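# Talk notes: collecting examples in simulation

Skaltis meetup, 25 minutes plus questions. Slides are numbered in the corner. Water before slide 1.

**Slide 1. Title**

Say name, say Skanent. Thank Lionel Masson for the slot. Gilles Joly built most of the scene loader, so send loader questions to him.

**Slide 2. What we collect**

One example is a short run: wrist camera view, arm pose, finger opening, and the command sent at each step. We have 2,475 runs in the set now. The first 400 were done by hand on the real arm in January. The rest come from the simulator.

Explain why we moved. A person can do 12 good runs an hour before they get sloppy. The simulator can go all night.

**Slide 3. View from the wrist**

Leave this one up for a minute. Fingers are open, with the checkered tiles behind them. Point at the middle of the wall, where the checker pattern goes irregular. Then point at the plant in the bottom corner. 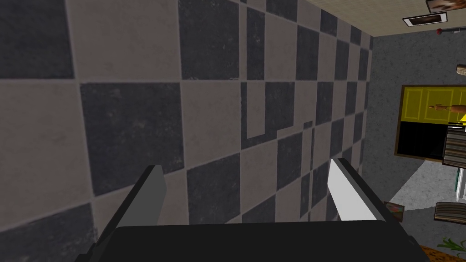 *Render: Gilles Joly / Skanent*

Two things to say here. First, rooms are dressed at random: wall surfaces, pictures, shelf items, plants. We don't want the model to learn one room. Second, we keep views with odd tiling. Real walls have bad patches too, and an early model trained on clean walls did worse when we changed the background.

If asked about lighting: it is also random, but over a narrow range. We plan to widen it.

**Slide 4. What we throw out**

- Runs where the arm passes through furniture
- Runs where the target is never in view
- Runs with dropped steps in the log

The Kingi script catches the first and third. The second still needs a person to look. Gistness was meant to do it but flags too many good runs.

**Slide 5. Next**

Goal is 1,000 more runs with the new rooms, then retrain and test on the real arm. No results to show yet. Don't promise a date.

Skip slide 6 if short on time. Leave the contact slide up during questions.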